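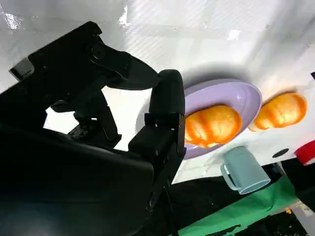 Play food questions come in faster than we can answer them, so here's the lot in one place. Covers the Okora bread and breakfast sets, the plates, the shop shelves, and the stuff people ask at the desk on the way out. The orange roll on the lavender plate is the one everybody asks for, croissant or bun depending who you talk to, deep ridges, yellowy on top. Kids call it the croissant. We file it under rolls. If you can't find your question try the search box first, then write to us.

Last updated October 19, 2023

BORROWING

How does it work?
Ledivgate is a toy library. You join, you borrow, you bring it back. Play food goes out in sets, in a lidded tub with a list taped inside the lid. Three weeks, one renewal if nobody's waiting.

Can I borrow just the roll?
No. Sets only. We tried singles and spent all of September matching odd buns to odd tubs.

Which set is the roll in?
Tub 434, Bakery. Also the big Breakfast one, tub 934, but that one has a waiting list. Ask for Bakery if you're in a hurry.

Do plates come with the food?
Yes, in Bakery and Breakfast. Not in Fruit, not in Soup. Plates can be added to any tub, ask at the desk.

Can I choose the plate color?
If it's on the shelf. Lavender goes first. No holds on colors, sorry.

Why an oval plate?
Long bread fits on it. Round ones are in the Dinner tub if you'd rather.

Can I reserve online?
Tubs yes, extras no. Log in, type the tub number, hit Hold. You get an email when it's ready. Hold lasts four days then goes to the next family.

Do you mail things?
No. Pickup at Ledivgate or at the Clastevberg branch. Tell us which one when you place the hold or it stays at Ledivgate.

CLEANING

Do I have to wash it before it comes back?
Yes please. Warm water, a drop of dish soap, soft brush. Dry all the way before the lid goes on.

Dishwasher?
Plates, top rack, fine. Food, no. Paint lifts off the ridges and then your croissant has bald spots.

What about stuff stuck in the grooves?
Old toothbrush. Go along the groove, not across. Real jam is the usual problem. Soak ten minutes, brush, rinse.

Bleach?
No.

Wipes?
OK for a quick once over between kids. Not instead of the wash at the end.

Crayon on a plate?
Baking soda on a damp cloth, small circles. If it dosen't shift, leave it and tell us. Please don't use a scouring pad, it makes the plate cloudy and the next crayon sticks worse.

Somebody in our house was sick. What do we do with the tub?
Keep it till everyone's better, no late fee, just email. Wash everything twice including the tub. Tell us at drop-off so we can wash it again.

PLAYING WITH IT

What age?
Three and up for the food tubs. Younger siblings chew. We have a separate baby bin with bigger pieces and nothing painted.

My kid bit it. Toothmarks. Am I in trouble?
No. Check nothing has come off. If a bit is missing, take it away from the kid and bring it in. We pull it from the tub.

Any ideas beyond "pretend lunch"?
Quick ones that have worked at our drop-in:

Bakery counter. Paper bags, a muffin tin, scraps of paper for money. One kid sells, one buys, swap when the yelling starts.

Room service. One plate, one thing on it, walk it to the couch without dropping it. Good for rainy days. Harder than you'd think with an oval plate.

What's missing. Three foods on a table, cover with a dish towel, sneak one out. Younger ones want to be the sneaker every time, let them.

Order up. Draw the menu first. Kid circles what they want, grown-up cooks it. Menus can be used again if you use pencil.

Fancy breakfast. Cloth, cups, one roll each side. Needs two rolls, so borrow Breakfast for this or use something else as the second roll. A sock works.

Can we use it with real food?
Rather you didn't. See jam, above. If it happens it happens, wash it that day.

Can it go in the bath?
Plates yes. Food no, water gets in and stays in.

Outside? Sandbox?
Outside ok. Sandbox no. Sand scratches and we never get it all out of the tub.

Is there a play kitchen to go with it?
Not to borrow, too big for most cars. There's one set up at Clastevberg for the drop-in. At home a stool or an upside-down box does the job. Draw the burners on with marker, they'll love it.

LOST AND BROKEN

We lost a piece. Now what?
Look in the couch. Look in the real oven (please do look in the real oven before you turn it on). Then email us. Small pieces are covered by the membership. No charge for the first one.

We lost the plate.
Same deal. Plates are easy for us to replace, rolls less so.

It turned up a month later.
Great, bring it in. Drop box by the door, put a note with your tub number. No note and it goes in the mystery basket, and the mystery basket is full.

Paint is coming off.
Bring it back, we swap it. Please don't touch it up at home. Somebody used nail polish once.

Can I just buy you a new one?
Kind, but check first. Different makers use different sizes and the lid won't shut. We order through Benmoussa, they do the spare pieces.

What counts as a broken tub?
Cracked corner, lid that won't click. Tell us, don't tape it. We've got spare tubs.

PACKING IT BACK UP

Is there an order?
There is. Plates flat on the bottom, heavy food next, bread on top. Bread gets squashed otherwise and comes out with a dent. List stays in the lid.

Do I have to count everything?
Tick off the list, that's enough. We check again here.

The lid won't close.
Something's standing up. Usually a plate on its side. Lay it flat and try again.

There's something in our tub that isn't on the list.
Happens weekly. Leave it in, put a sticky note on the lid. If it's a real potato please throw it out.

JOINING AND DONATING

How many members can you take?
200 families. Currently full at Ledivgate, spots at Clastevberg. Waiting list moves fast in the new year.

Do you take donated play food?
Yes if it's whole, washed and not the tiny stuff. No fabric food, we can't wash it properly. No loose magnets. Bring it during desk hours, don't leave it outside.

Do you take plates?
Always. Any color, chips ok no, cracks no. Sorry, meant chips are NOT ok either.

Can a daycare join?
Yes, group membership. Two tubs at a time, same three weeks. Ask at the desk for the form, the online one is for families only.

Can we have it for a birthday party?
One tub per party, weekend loan, book two weeks ahead. Bakery goes quick for these.

Still stuck?
Use the contact form, put your tub number in the subject line. Replies go out when the desk is open.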